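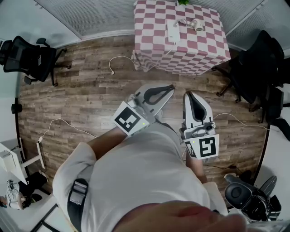 The first thing the owner of the Kurkdale workroom wants to talk about is the tablecloth. It's pink and white check, it hangs down over the sides of the table, and it has been on there since April.

"I bought it for a picnic and then it rained," she says, laughing. "So I threw it over the table to dry and the whole room cheered up! I never took it off."

She rents the room from Oberholzer, the small property outfit that split the old Clumetberg offices into studios and workrooms a while back. Hers is one of 21 on the floor, and when she got the keys it was gray walls, louvered panels and a floor that looked like wood planks. She liked the floor right away. The gray took longer.

"I kept thinking I had to paint it," she says. "But gray is a great background for pink. I'd never have picked the two together in a shop, and now I want to do my kitchen the same way."

The black office chairs came with the lease, and she almost sent them back. Then she spent a whole afternoon in the one with the tall mesh back -- bookkeeping, her least favorite job -- and got up feeling fine. "You can lean right into it, and in July the mesh is wonderful. I've had fancy chairs that I couldn't sit in for an hour." The other one, with the armrests, lives on the opposite side of the room, and visitors tend to roll it over to wherever the talking is.

Her total budget for doing up the place was 200 dollars, and she is proud to report there's still a bit left. Most of what she spent went on plants and on a storage shelf from Brodier, a secondhand place she raves about at length (go early, she says, and bring a tape measure).

Has she got any complaints? One, and it's cables. A white adapter has ended up on top of the checkered cloth, and a white cable runs off the left side of the table to the floor.

"I tidy them and they come back," she says. "I've tried clips, I've tried a box, I've tried hiding them under the cloth, and that just made a lump that tipped my coffee over. At least most of them are white, so they sort of match the squares."

The cloth itself goes home with her for washing every 3 weeks or so. She does it warm, hangs it outside and doesn't bother ironing, as the weight of the sides pulls most of the creases out by the next morning.

She has her eye on a second one now, in green and white, for winter. "I know, green is supposed to be for spring," she says. "But that's when I miss it!"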